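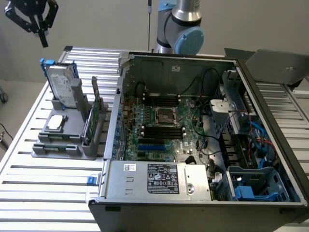 Tower on its side, side panel off, hard drive sitting out.

slatrack
Moving a home archive to a new case and I want the drive question settled first. Old case had the disks mounted vertically on edge. The Gridden case I am looking at mounts them flat, label up. Is there a measurable penalty for changing orientation on a drive that has run for years in one position?

pavdale_ops
No. Manufacturers allow any of the six orientations, and the servo corrects for the load. What they do not like is a tilted mount that flexes. Use four screws, not two.

hexnut80
I disagree in part. On old drives, from the 40 GB period and before, the advice was to reformat after a change of orientation. I had an 80 GB unit that threw seek errors for a day after I turned it and then settled down.

pavdale_ops
One drive, one day. Could have been the cable. Those flat ribbon cables failed if you looked at them wrong.

hexnut80
Cable was swapped first. I still have the log.

Stundumholm
Orientation is the wrong thing to worry about. Airflow is what changes between the two cases. Flat stacks with a narrow gap run warmer in the middle. Mine sat at 50 C in summer with the drives in adjacent bays and dropped to 40 when I left one bay open between them. Same fan, same speed.

slatrack
That is useful. The Gridden has five bays and I have three drives, so I can use every other one. Rubber grommets or hard mount?

hirose_bend
Hard mount if the case is stiff. Grommets if you can hear the drives from the next room. Soft mounts let neighboring drives shake each other less — but each drive moves more on its own seek. In a three-drive box you will not see it in throughput.

hexnut80
Agree on that one. Also label the SATA cables at both ends before you unplug anything.

pavdale_ops
And run a long SMART test before the move as well as after. Otherwise you cannot tell old faults from new ones.

slatrack
Long test started on the first drive. Estimate says 14 hours. Will post the reallocated sector counts when all three are through.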